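Sorting Is Oversold: notes for the Thursday talk, Lorirham laundry evening

Slide 1. The color rule
Start with the rule everybody grew up with: darks here, brights there. Ask who still does it. Then ask who has ever seen proof it matters for a shirt on its 75th wash. I have my doubts. The Rosska handout gives it a whole page and no test.
Show the teal twill against the near-black stuff. By the rule these two never meet. I'd worry more about the fuzz on that teal edge. Lint moves whatever the color.
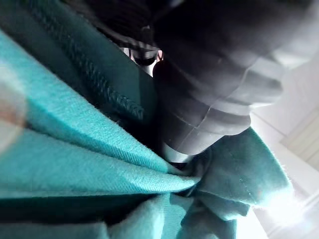 One reply to the sign-up email went: I lost a good white blouse to one new teal shirt, so please don't tell people to quit sorting. Fair. New dye is the exception and I'll say so. Read this out, don't skip it.

Slide 2. The machine
Front loader, round door, one knob, a dark display. Plenty of programs on most of these, and I'd bet the room uses 2. Pause for hands.
Drawer: people fill it to the line because the line is there. Try less for a month and see if the clothes care.
Be careful with the 18 minute quick wash. I don't buy it for a full drum. Say "half full" twice.

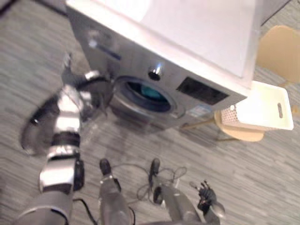

Slide 3. Things I can't back up
Vinegar to set dye. Salt, same. Color catcher sheets: maybe. Ask for stories, promise nothing.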